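Skadimham shows its small electric van again

Skadimham brought its Lirngate electric van back to the spring motor show in Lumbridge. It is the second time the public can see it, and this time visitors were allowed to sit inside.

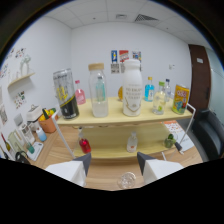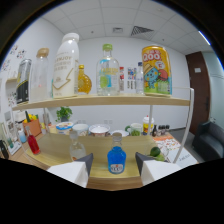
Newsletter No. 247, page 2

The body did not change much from the first showing. The front lamps are thinner, and the sliding door now opens on both sides – many delivery drivers had asked for this. The company gives a range of up to 300 kilometers and a payload of 670 kilograms. We could not test these numbers, as the car on the stand was not for driving.

Inside, the dashboard is simple. There are real buttons for the heating, and I was glad to see them. The seat is a little hard, and tall people will touch the roof with their hair.

A passenger version with the name Rivera is also planned. It will use the same battery, but Skadimham did not want to speak about the price. Orders for the van should open in December, first for business customers and later for private ones.

Members who wish to read the full technical sheet can ask me for a copy at the next club evening.

Su-chen Chu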